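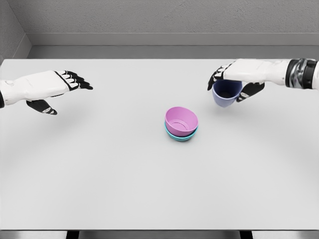 Simulated table-clearing task, with the right hand holding the cup and the bowls stacked at center. Render: Hindo

Hindo Issues Grip Release Update for Troten Two-Handed Robots

12th May. Hindo is today sending a free software update to everyone who runs a Troten two-handed robot, and we would like to take a little time to explain why, since many of you have been kind enough to write in and ask.

During simulated runs of our table-clearing task, the kind where cups and bowls get stacked and put away, our test team found that the right hand could open too soon when the left hand was told to stop. Out of 4,000 runs, the early release showed up in 795. In a simulation a dropped cup hurts no one, but a real kitchen is another matter, and we didn't want to wait for somebody to find that out with a bowl of hot soup.

"We went back through the logs, and the two hands were sharing a stop signal they should never have shared," said Xóchitl Quezada, head of safety testing at Hindo. "I'm sorry we didn't catch it before version 3 went out, and I'm very grateful to the folks who spent so many long evenings on it with me."

With the update, each hand keeps its grip until it gets its own release command. The team has repeated the task 1,616 times with the new software and has not seen the early release again. Testing on physical hands will go on through July.

Until the update is installed, please don't use the robot to carry hot liquids or glass, and keep people clear of the area under the hands. Owners who would like help installing it are warmly invited to contact Leopoldo Figueroa in customer support.

Press contact: Karla Carrillo, Hindo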